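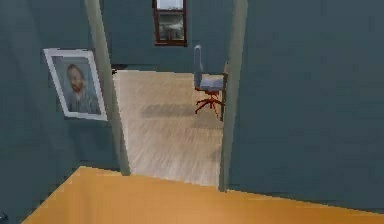

Clendeo Indoor Basketball, size 7

The Clendeo is a match ball for indoor halls. Prodisora makes it with a composite cover of eight panels and a butyl bladder, and it is the ball which our own club team in Grutside uses for training and for home games.

The cover is a little sticky when it is new. Most players like this, but some find it too much in the first week. After 5 hours of play the surface becomes softer and the grip stays the same even when the hands are sweating. Please do not use the ball on asphalt or concrete. The channels between the panels will wear out quickly and the guarantee does not cover this.
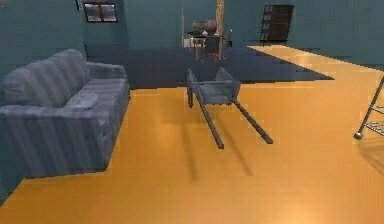 The ball is delivered without air, together with one needle. Wet the needle before you put it in the valve. Fill the ball slowly to the pressure printed next to the valve, leave it for 24 hours, and then check the pressure again. A small loss in the first day is normal.

Our coach Annick Besnard has tested it beside the older Tagle model. She found the bounce more regular, and the younger guards had fewer lost balls on the dribble. The Tagle is still the cheaper choice for schools and is available in sizes 5 and 6.

For cleaning, use a damp cloth and no soap. Let it dry at room temperature, away from the radiator.

Clubs can order in boxes of 20 balls. Printing of a club name is possible in one colour, and takes two weeks more. Spare needles and carrying nets are sold separately.

Guarantee: one year on shape and seams. Please keep your invoice.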